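Search this journal Enter keyword or author Go

4.2 Do ranking points predict first-round results?

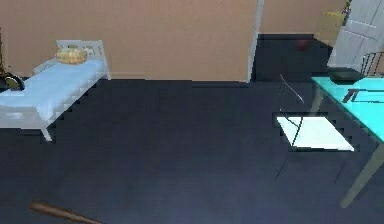

The claim that a player's ranking tells us who will win a given match has been repeated so often that few papers stop to test it. Prokopenko's model, still the one most cited, reports a strong link between the ranking gap and the result. We are not convinced. The model was fitted on full draws, where late rounds are filled with highly ranked players who have already won several matches that week. A gap measured in a semifinal carries information that a gap measured on opening day does not.

We therefore looked only at first-round singles matches, 2365 in all, taken from the Domdale and Kevard indoor series. Qualifiers and lucky losers were kept. Matches that ended in a retirement were dropped, a choice that probably flatters the rankings, as an injured favorite who quits counts for nothing in our tables.

Among players ranked inside the top 200, the higher-ranked player won more often, as anyone would expect. The size of the effect is less impressive. Once the two players stood within 26 places of each other, the ranking did little better than a coin toss, and adding recent form on the same surface did not rescue it. Kashyap's earlier note found much the same on clay, with a smaller sample, and was mostly ignored.

Figure 3. Indoor.

Supporters of the model may answer that rankings were never meant for single matches. Fair enough, but that is how they are used in previews, in seeding disputes and in at least 9 of the papers reviewed in Section 2. A yearly points total mixes old results with new ones and pays more for a deep run at one large event than for steady play at many small ones. We see no reason why such a total should say much about an opening match in October.

The Nirkcombe data, which include practice hours, might settle part of this. We asked for access and were given summary tables only, too coarse to check the published figures. Until the match-level records are released we treat those figures with caution and leave them out of Table 5.

Related articles
Seeding and early upsets in indoor tennis
Urmila Kashyap: A note on clay-court rankings
Retirements and missing data in match records

Contact the editors | Copyright and permissions | Back to top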